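Evaluation of the Cladard Two-Arm Bench Kit for Dish Rack Loading
Project report, Robotics Lab Course, Mitcombe College
Submitted Wed 1 May

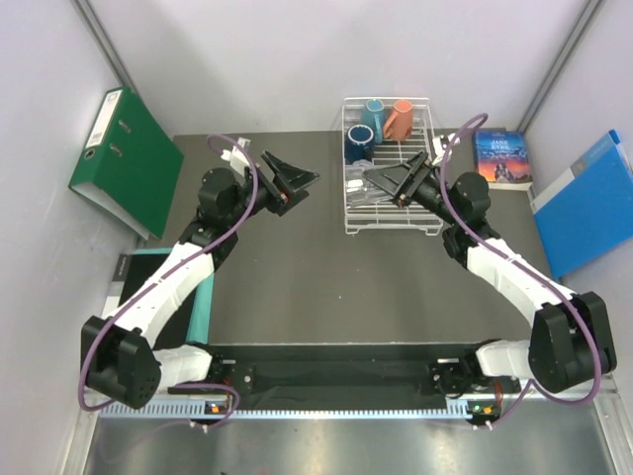
Figure 1. Cladard kit on the bench, right gripper over the front of the dish rack.

1. Purpose
The department asked for a review of the Cladard kit before ordering more units for the June session. We tested whether students with no prior robot training could assemble it, set it up and run a simple rack task.

2. Setup
Both arms mount on one base rail, and each ends in a parallel gripper. The rack stood near the back center of the table and held three mugs and some clear plastic items. Books and binders were kept along the walls as fixed obstacles. Assembly took 7 hours over 2 lab periods. The printed guide covers the rail well but skips cable routing - we had to refit the cables on the right arm after the first full reach test.

3. Results
The mug task succeeded in 92 percent of runs. Clear plastic was much worse, and we stopped scoring it after 10 failed grasps in a row. Most failures came from poor edge detection in the Clurkinham vision software supplied with the kit. The grippers themselves held well once closed.

4. Assessment
The kit is suitable for second-year labs using solid-colored objects. We recommend a longer cable set and a revised wiring chapter. Support replied to both of our tickets, but the calibration fault on the left wrist is still open.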